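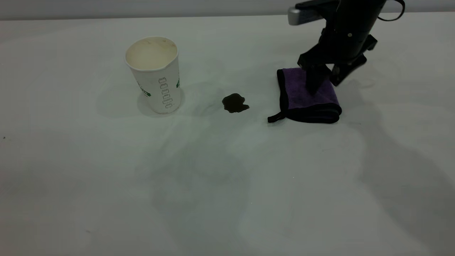
Mirkcombe, November – Office supplier Detier will sell a purple microfiber towel as its answer to the coffee spill, beginning this month. The company does not claim the towel is a breakthrough. It does claim that most desks are wiped with whatever is closest, usually a napkin, and usually badly.

"I have sat through plenty of cloth pitches and believed very few of them," said Mateja Jurić, product lead at Detier. "Ours is a towel. It has a deep pile and a bound edge. If somebody tells you it will change your working day, ask them for proof."

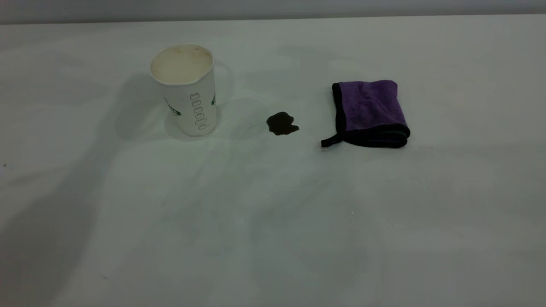 Page last changed: November, 4:10 p.m.

The towel is sold in packs of 2 and, for offices, in cartons of 100. Detier is asking buyers to try it first on the dullest test available: one paper cup, one white table, one small dark spill. Move the cup out of the way, lay the folded towel over the puddle, press, and lift. Rubbing comes later, if at all.

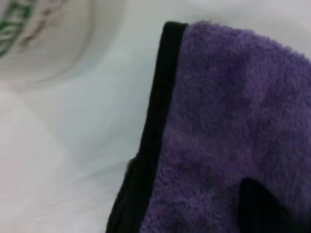 The binding gets its own line on the order sheet, and Jurić is not sure it should. Black trim hides stains well, she said, but hiding a stain and removing it are different jobs. Buyers should check the edges after washing as well as the pile.

Detier has also dropped the phrase "streak-free" from its packaging. Ruwan Dewan, who buys supplies for the Sandhu office building, had objected to it. "Every cloth I ever bought was streak-free on the label," Dewan said. "I have 80 desks. I would like to see it on the desks." His order, for now, is one carton.
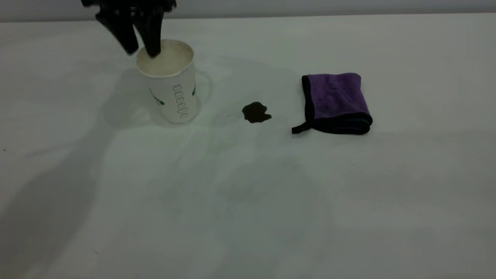

Paper cup and coffee-colored spill on a white tabletop.

Press contact: Florencia Valdebenito, Detier, Mirkcombe. Sample towels are available to reporters on request and do not need to be returned.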